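Most guides to stripping an old desktop for parts make it sound like a treasure hunt. I've done enough of them to doubt that. What you usually get out of an office tower is a power supply of unknown health, a board that fits one case and no other, and a bag of screws. It can still be worth an hour if you go in knowing what you want, so decide that first and write it down.

This is the order I use. It was last changed on 5 Mar 2023, after Houda El Fassi pointed out that my old version had people pulling the processor before they'd touched the heatsink screws. She was right.

## What you need

- A #2 Phillips screwdriver, the longer the better
- Two small dishes, one for case screws and one for everything else
- Isopropyl alcohol and a lint-free cloth
- Masking tape and a pen
- A wrist strap, if you own one

Those 14-piece "computer toolkits" are mostly bits you'll never use. I bought one from Bosman years ago and the only thing I still have is the tweezers. As for the wrist strap, opinions vary. I wear mine when I'm keeping the board and leave it in the drawer when I'm not.

## Before you open it

Shut the machine down, pull the power cord out of the wall, and hold the front button in for 20 seconds. Unplug everything else from the back. Some people say to leave the cord in "for grounding." I don't, and I wouldn't let anyone working at my bench do it either.

Never open the power supply itself. The capacitors inside can hold a charge long after the cord is out, and there is nothing in there worth the risk. It comes out of the case whole or it stays in.

## Taking it apart

1. Lay the case on its side and take off the panel. Office cases often have a latch, so try that before you go looking for screws.
2. Take your pictures of the cabling now. You think you'll remember. You won't.
3. Remove the drives. If there's any chance they hold someone's files, put them aside and deal with them separately. Deleting a folder is not wiping a drive.
4. Pull the memory by opening the clips at the ends of each slot. Don't rock it.
5. Unplug the fan lead, then loosen the heatsink screws a couple of turns each, working corner to corner. If it won't lift, twist it gently until the old paste lets go.
6. Push the socket lever down and slightly out, raise it, and open the metal frame. Lift the processor straight up by its edges and clean it with the alcohol.
7. Close the frame and lower the lever again. On boards where the pins are in the socket, fit a plastic cover if you have one. A bent pin is the end of most resale hopes.
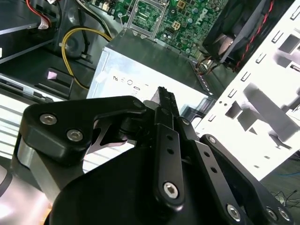 Now ask whether you really want the board. Plenty of the big makers' boards use their own power connectors or front panel wiring, and a seller who calls one "standard" may not have checked. Compare every plug with the case you plan to use before you unscrew anything. Tape a label on each cable as it comes off, and press the latch on the plug instead of pulling on the wires.

The same goes for the power supply. Read the wattage off the label and check the shape. I had one from a job at Griltorside, shelf number 711, that I moved from house to house for years before admitting it fit nothing I owned.

## What to keep

Memory and processors are small and easy to store, so I keep those. Fans only if they're quiet. Optical drives, no — I don't care what the forum says about them coming back. The empty case can go to scrap metal, and the Derthorpe recycling center took my last load of boards in September without any fuss. Call ahead and ask about batteries, and pop the coin cell out of the board before you hand it over.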